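Can a robot arm put away groceries in a small shop yet?

Posted by Signe Kristiansen in Home and Workshop Automation

Hello all. I help my aunt with a small food shop in Lunde, and I also have a flat with a kitchen where the cupboards are always in disorder. For both places I have the same wish: a machine that takes dry goods from a table and puts them on a shelf. I speak mostly of cereal, crackers, pasta and such things. No glass and nothing from the fridge.

We get our delivery at 6 in the morning, and it takes one person the first part of the day to unpack and place it. My aunt has a bad shoulder, so most of this lifting falls to me before I go to my other work. I have seen many films of arms that fold shirts and pour coffee, and I do not know how much of this I should believe. A salesman from Kedance told my aunt that a single arm on a table would cost 2,000 per month to rent, with service included. For us this is a lot of money, but it is less than a second employee.

What I would like to know is the following. Is lifting a cereal box now an easy job for such a machine, or is it still a hard one? Can it manage when the boxes are of different sizes and do not stand in a straight row? And must somebody stand beside it the whole time? I would be thankful for answers from people who have really worked with one.

Casimiro Ibarra

I have worked with arms for 3 years, first in a packing hall and now at Pamudska, where we test them on ordinary goods. English is not my first language, so please excuse me if I explain some things in a clumsy way.

Your first point has a good answer. To lift a cereal box is no longer a difficult job, if the box is closed, stands upright and has some free space around it. The cardboard is light and the sides are flat. A gripper with two fingers can take it by the narrow sides, if the fingers open wide enough, and the force can be set low so the box is not crushed. Please ask for this opening in writing. The family sizes are too wide for many grippers, and then the arm must take the box from front to back.

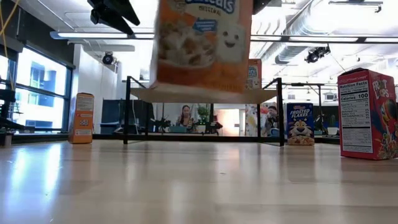 The harder part comes after the lifting. When the box is in the air, it can hang a little crooked in the fingers, because the contents move to one side or because it was not taken in the middle. A person corrects this without thinking. The arm has to notice it first, and then it must turn the box before it comes down, or one corner will touch the shelf and the box will fall over. We lose more time on this than on anything else. An open platform is quite friendly, because the arm can come from above. A real shop shelf has another shelf over it, so the hand must enter from the front, and there the wrist of the arm often does not fit.

About different sizes: a mix of brands is fine. The cameras have no great trouble to tell a red box from a blue one. What disturbs them is when two boxes of the same kind stand tight together, and the machine believes it is one wide box. Leave a finger of space between them on the table and most of this trouble goes away.

As for standing beside it, I would say yes, for now. You can do other work in the same room, but you must be able to hear it and come. In our last test in May we gave it a mixed delivery, and it stopped 19 times in one morning to wait for a person. Most stops were short. Still, I would not leave it alone with customers in the shop — also for reasons of safety.

My advice is to not rent at this price. Ask Kedance for a trial with your own goods and your own shelf, at your place, and measure how long your aunt needs for the same boxes.

Lotix

Skip the arm. Get a cart with a raised deck so she doesn't have to bend, and order in smaller cases. We did that and the unpacking takes half as long. Robots are for warehouses.

Signe Kristiansen

Thank you both. Casimiro, the point about the upper shelf is very useful, as ours are low and quite deep. I measured, and there is little more than a hand of air above the tall boxes. I will ask for the trial and also for the opening of the gripper.

Lotix, we have a cart already, but the deck is at knee height. Which one did you buy, and does it go through a normal door?

Lotix

Can't remember the make, sorry. It goes through our back door, and that's a narrow one. Measure yours with the handle folded out.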